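Search checklists Go

Work Table Inspection: Poster Flattening
Site: Morikawa, Table 7
Inspector: Leen Abou Jaoude, 2/15/19

1. Tabletop smooth, no chipped edges: OK
2. Weights, dark, rectangular, flat on the surface: OK

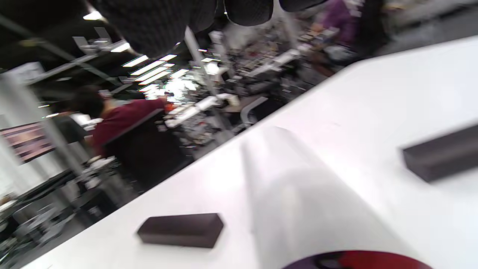
Item 2. Two blocks on the white tabletop with the rolled sheet.

3. Sheet unrolled face up, no creases: OK. Keep weights off the corners.

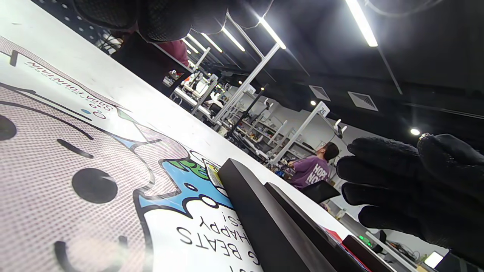
4. Knit gloves free of loose threads: recheck in December.

Filed under: Workshop Safety > Tables

Comments (2)
Dušan Stan: Does item 3 cover vinyl?
Yuzuki Sakamoto: Paper only. Vinyl is on sheet 29.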